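3.2 Containers and surfaces

Household storage bins differ more in their walls than in their footprint. We compared 40 containers in everyday use in Lerik homes and recorded wall angle, floor finish and how items settled when placed inside. Rweyemamu and La sorted the containers by hand in November – two were set aside as too badly bent to measure.
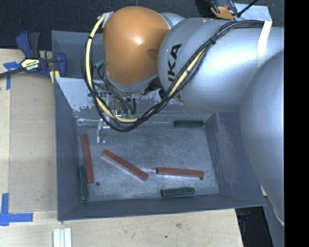 Figure 2. Metal bin on a wooden tabletop.

Wall angle had the clearest effect on how small items came to rest. In bins with upright walls, items stayed near the point where they were put down. Where the sides slope in toward a flat floor, as in Figure 2, they tended to gather at the center. Floor wear was scored separately, and fine scratches and pale scrapes of the kind seen in the figure were scored as light wear – dents were not included in this score.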